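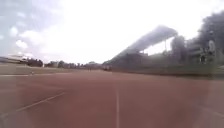
Home Build Wiring Line Tuning Track Setup Parts Back

6. First run on a full-size track

Read Section 5 first. The Gelis line follower must already hold a taped line on the workshop floor at low speed.

1. Set the rover on a straight lane line with the sensor bar centered over the white. Keep clear of places where a second line runs off at an angle.

2. Turn the main switch on and wait for the status light to go steady.

3. Hold CAL for 4 seconds. Slide the rover by hand from the red surface across the line and back.

4. Read the contrast value on the display. It must be 80 or higher. If it is lower, refit the sensor shade and repeat step 3.

5. Set SPEED to 1 and press RUN. Walk beside the rover with the stop remote in your hand.

6. At the end of the straight, press STOP before lifting the rover.

Note: Strong sun washes out the camera view. The sensor bar is shaded and can still be used, but do not calibrate the camera in glare — set it to OFF in the Hovalico menu.

Note: Diagonal markings near a bend can pull the rover off its lane. Set BRANCH to HOLD. Firmware 927 or later is required.

CAUTION: Do not press RUN while people or vehicles are on the lane ahead. The rover has no obstacle sensing in line mode.

CAUTION: Disconnect the battery before opening the Essien motor cover.

Shade template drawn by Afia Owusu. Print at full scale.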